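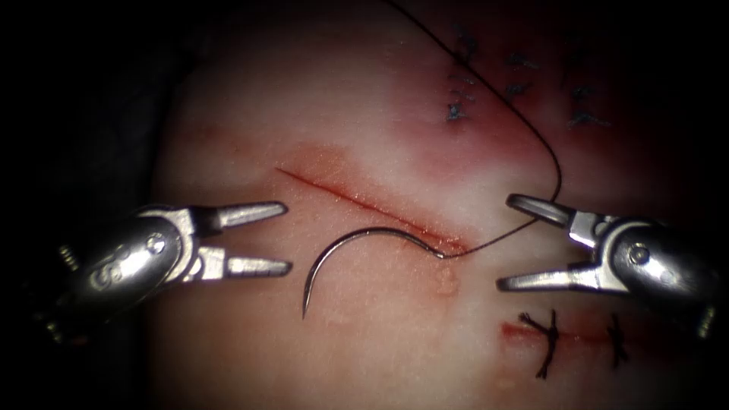
Assembler une boucle de films courts pour une projection continue

Ateliers > Image en mouvement > Postproduction
2021-08-28, par Dirk Martens

La procédure ci-dessous a servi en juin pour Fullau, un cycle de films muets à intertitres montré en boucle à l'espace Coppens. Elle suppose que chaque film est monté, étalonné et exporté séparément.

1. Uniformiser les sources

Convertir tous les fichiers à la même cadence (25 i/s) et à la même définition (1920 × 1080) avant de les importer. Une source à 24 i/s placée telle quelle dans la séquence produit des saccades visibles dans les panoramiques lents. Nommer les fichiers selon le schéma numéro_titre_version, sans espaces ni accents. Fullau compte 142 plans ; la liste est tenue dans un tableur, une ligne par plan, avec les points d'entrée et de sortie.

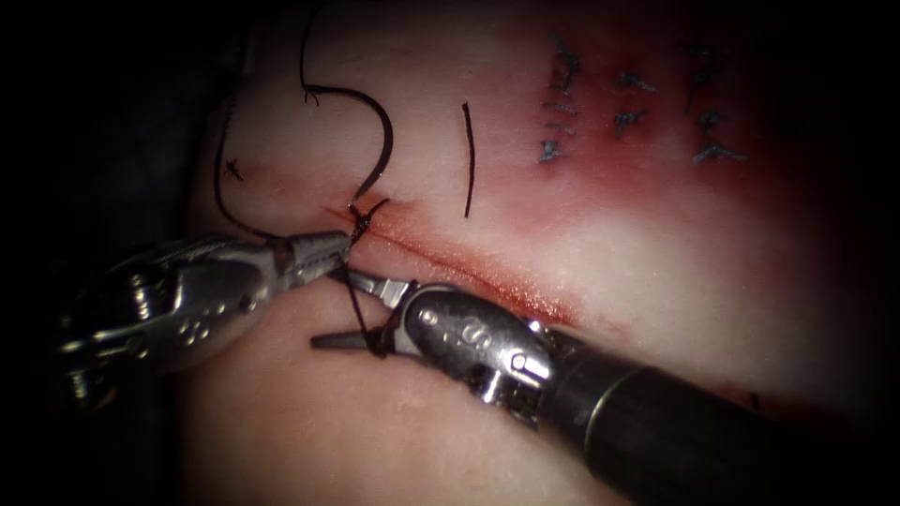
Nœud en cours, fil de suture noir.

2. Régler la durée des intertitres

Compter une seconde pour deux mots, plus une seconde fixe. Un carton de huit mots reste donc cinq secondes à l'écran. Ne pas descendre sous trois secondes, même pour un mot seul. Les fondus s'ajoutent à cette durée.

3. Placer le texte sur l'image

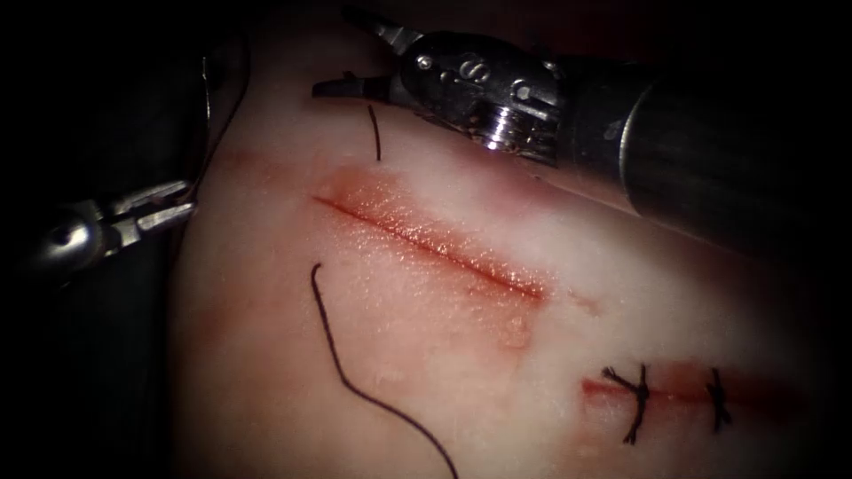
Lorsque le texte est incrusté dans un plan, il faut choisir la zone de luminance la plus stable et s'y tenir jusqu'à la coupe. Composer en blanc à 80 % plutôt qu'en blanc pur, sans contour ni ombre portée. Sur le coussin de suture, la surface claire et légèrement brillante absorbe les lettres ; le fond presque noir à gauche les garde lisibles, à condition de couper les lignes court. Vérifier ensuite à trois mètres de l'écran.

4. Fermer la boucle

Insérer 12 images noires en tête et 13 en queue, soit une seconde au raccord. Exporter un seul fichier, puis le charger dans le lecteur Posano en mode répétition, liste de lecture désactivée. La version finale dure 508 secondes.

5. Contrôler sur place

Le projecteur Illico de la salle est donné pour 4 000 lumens. Passer en mode éco, refaire le niveau de noir avec une mire et laisser tourner une heure. Noter tout décrochage au raccord, avec l'heure affichée par le lecteur.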